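Workshop > Notebook > Heated footwear > Ivholm slippers

12 Dec 2025
Ivholm heated slippers, second pair on the bench

Picked up where the last entry stopped. The first pair of Ivholms went back in their box with a dead left foot and I wanted to know if it was the element or the lead before opening a second pair. It was the lead. The wire breaks inside the strain relief at the heel, where it makes a tight turn up toward the ankle. Meter showed the line open when I bent the lead outward and good again when I let it go straight. The element itself is fine.

Opened the heel seam on the left slipper with a stitch ripper. Ivholm uses a chain stitch there, so once you find the right end it pulls out in one go. The wrong end just knots up, and I started at the wrong end.

What is inside, from the foot down: fleece lining, a thin felt, the heater, a second felt that is a bit stiffer, then the foam sole. The heater is a printed film type with two solder tabs under the arch. There is a small thermal cutout taped flat next to the tabs. The tape had let go at one corner and the cutout was sitting a little off the film, which would make it slow to react. Taped it back down with polyimide and pressed it overnight under the usual books.

Heat test
Ran the repaired left slipper and the untouched right one side by side off the bench supply at 5 V. Thermocouple under the toe end of the lining, folded sock on top to stand in for a foot. Both slippers got to 40 C and stayed there. The left took 12 minutes, the right was a little quicker. I put that down to the extra tape. The heel stays cool on both since the film stops short of it, and the box does say "toe warming," so fair enough.

The Haler foot muff from last month was slower to warm up but more even. It is one big pocket for both feet, so you can't walk in it, and the controller clicks every time it cycles. For someone who sits at a desk all day I would still pick the Haler. For anyone who gets up for coffee the slippers make more sense, if the lead lasts.

Lead fix
Tried two ways of getting the lead out of the heel.

First way: same exit point, longer strain relief, made from a scrap of silicone tube slit down one side. Better, but the tube works its way out of the seam when you tug.

Second way: bring the lead out on the outer side, level with the arch, and leave a loop of slack inside before it goes through the fabric. Two rows of backstitch either side. This one held up to a good amount of pulling and the bend is much gentler. It does mean the leads come out left and right, so the Y cable needs to be longer than the stock one. Made one up from the Ledesma cable on the reel by the door. That cable is soft and doesn't mind being stepped on, though the jacket is slippery and needs a knot or a crimp inside or it slides through the stitching.

USB side
The stock plug asks for nothing, it just draws. On a laptop port it was OK. On the small Flarkgate power bank it shut off after a short while with one slipper plugged in, which looks like the bank deciding the load is too light. With both slippers on the Y cable it stayed on. Worth a line on the instruction card, as people will think the slippers have quit.

The bank ran both for roughly 2 hours from full. I would not promise more than that.

Washing
Not tested yet. The label says surface clean only. The printed film would probably take a careful hand wash but I don't like the solder tabs. If we put a connector at the side exit the whole heater could come out through a flap and the slipper could go in the machine. Flap pattern is drawn on the back of the Haler sheet. Needs hook and loop, narrow, the kind that doesn't grab fleece.
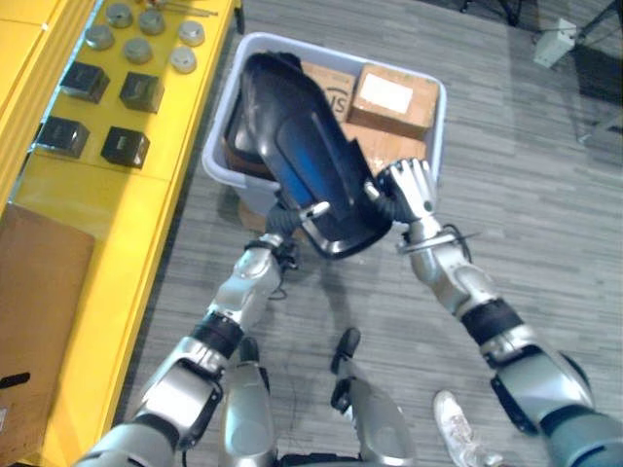
Black shell over the light gray bin, cardboard inside.

To do
- Order side-exit grommets, small, black or gray
- Set up the bend test for the new exit, 40 degrees each way, leave it running over the weekend
- Ask Ivholm if the cutout is meant to be taped or glued
- Sew up the left heel properly, it is only tacked
- Second Y cable, with a crimp this time
- Wash test in January when the spare heaters are here

The stitch ripper is in the drawer with the thermocouples. Please put it back there.

Comments

benchtwo: Same break on my own pair, right foot, after one winter. I glued the lead flat along the sole and it has been OK so far, but you can feel it when you stand.

softgoods: For the flap, try the hook on the slipper and the loop on the flap. Other way round it picks up lint in the wash.

benchtwo: Does the Flarkgate shut off on the low setting too?

notebook: Haven't tried low. Will add it to the list.

Recent entries
Haler foot muff: clicking controller
Ledesma cable, knots and crimps compared
Ivholm slippers, first pair
Flarkgate power bank and light loads
Heated mouse pad, replacing the cover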